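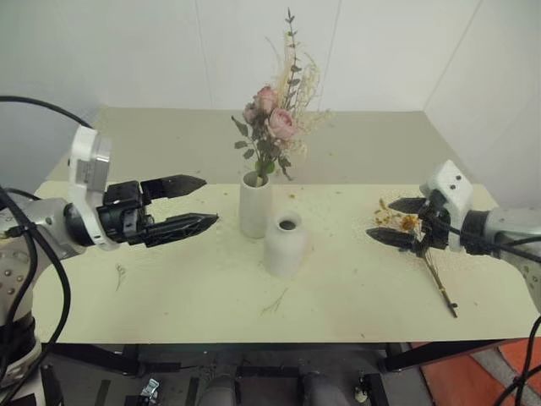
石田贞夫留言说，我上一篇把年份记错了：系里那台Pladus小型机是他毕业以后才搬进地下室的，他念书的时候，全系只有一台Loson，而且要排队。

首页 归档 旧机器 关于

阅读时间：3分钟

好吧，我认错。上一篇写得太顺，顺到把两台机器写成了一台。为了弥补，我去翻了Drurbridge分校留下的机时登记簿，一共183页，纸已经脆得像薄饼，翻一页掉一点渣，我一边翻一边觉得自己在销毁史料。

登记簿的格式很简单：姓名、课题、开始时间、结束时间、备注。备注栏最好看。有人写“卡片掉地上了”，隔两行，同一个人写“又掉了”。有人连续占了一个通宵，课题填的是“矩阵”，备注填的是“不是矩阵”。我猜是在下棋，但没有证据。

石田的名字在第16页头一回出现，凌晨两点到四点，课题是“潮汐”。他在留言里说，学生只能分到这种时段，白天归教授，晚上归教授的女婿。这句话我没法核实，先照抄在这里。

Loson那台机器用纸带输入，程序错一个孔就得重打一遍。石田说他们随身带着胶带和小剪刀，补孔的手艺比编程的手艺长进得快。他那份潮汐程序一共414行，跑完一遍要18分钟，这期间不许开窗，因为风会把纸带吹乱。七月的地下室不许开窗，我对老一辈程序员的敬意主要来自这里。

至于Pladus，登记簿后半本才有它。字迹忽然工整起来，备注栏也忽然无聊起来，全是“正常”。机器一可靠，文学就完了。唯一的例外是哈齐姆·本杰隆，他在某个下午写道：“正常，但我不信。”下面有人用铅笔回了一句：“我也不信。”两个人后来有没有查出什么来，簿子里没有写。

还有一处我看不懂。倒数几页里反复出现“Sharifi”这个词，有时在课题栏，有时在姓名栏，有一次干脆写在时间栏里。可能是个人，可能是个程序，也可能是个外卖。石田说他毕业太早，不知道。要是有哪位读者当年在那个地下室待过，请来信，我已经为这个词少睡了两个晚上。

上一篇的年份已经改过来了，原来的错误我用删除线留着，免得有人说我偷偷改历史。登记簿下星期要还回去，掉下来的渣我装在信封里，一并还。

最后更新：七月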